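Tolden reuse room: where we are at the end of January

Hi Ayanda,

You asked for a short update before Wednesday, so here goes! The money from Trilton has mostly gone on shelving and bins, and the sorting itself is moving faster than I dared hope back in the fall.

Cords

We're up to 561 cords sorted, out of what used to be one horrible heap in the corner (you saw it, I'm sorry). Power cords come first, as those are what the schools keep asking for. The method is very simple: double the cord over into loops, keep the strands side by side, and squeeze the bundle tight before it goes anywhere near a bin. Loose coils were a disaster. They sprang open and by lunch we had the heap again, just in a nicer box.

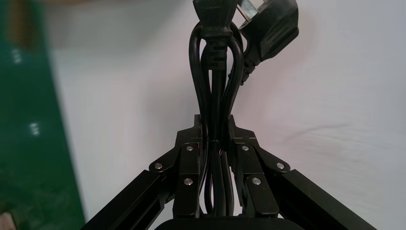
Bins and labels

The 14 big bins from Duda arrived, and they fit the lower shelves with a little room to spare. Labels are half done. I want to redo the ones for monitor leads, my handwriting was awful that day.

Money

We have $400 left from the supplies line. I'd like to put $50 of it toward more ties and keep the rest for a second shelf unit, if that's okay with you?

Next month

Testing starts, and Starniteck has promised us a bench tester on loan. I'm still waiting on a delivery date and will call them again Wednesday morning.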